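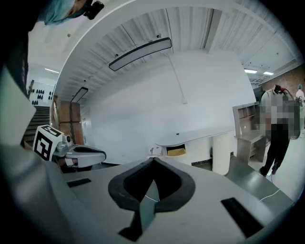
White display wall next to the stairs, how far to run it?
Shop fitting and interiors > Walls and shelving

grendon_pas
Posted November 12, 2018
We are redoing the ground floor and want one long white display wall for small stock, with the staircase left where it is. The Prullell panels come 500 mm wide. Do I take them right up to the first step or stop short? My fitter, Dardo Iturra, says go all the way. I think people will stop to look and block the stairs.
Pascual

nahuelz
Stop short. We ran ours up to the bottom step and had a queue on the stairs every Saturday in December. Took two panels off in the new year.

halv_shelving
Disagree. A gap at the end looks unfinished and you lose the best bit of wall, as everyone coming down faces it. Put things there that people don't need to pick up.

nahuelz
They pick up everything.

Thorarinn L
How wide is the floor in front of the stairs? We've got 1,424 mm between the wall and the newel post and it's fine with stock on the wall. Any less and I'd leave it bare.

grendon_pas
Nearly 98 cm at the tightest point.

Thorarinn L
Then leave it bare, or hang a flat sign.

renato_s
Different question, but are you keeping the items in small groups or straight rows? We had straight rows and customers couldn't find the right size. Small groups with a label over each one sell better for us.

halv_shelving
Groups waste space. I fit 42 hooks on a panel in rows, and you won't get near that in clusters.

renato_s
Depends what you sell. I would sooner refill it twice a day.

grendon_pas
Groups for us, I think. I'll stop the wall one panel short of the stairs and paint the last part the same white. Does anyone know if Gilano hooks fit Prullell panels?

nahuelz
The short ones do. The long ones sag a bit, so buy one and try it first.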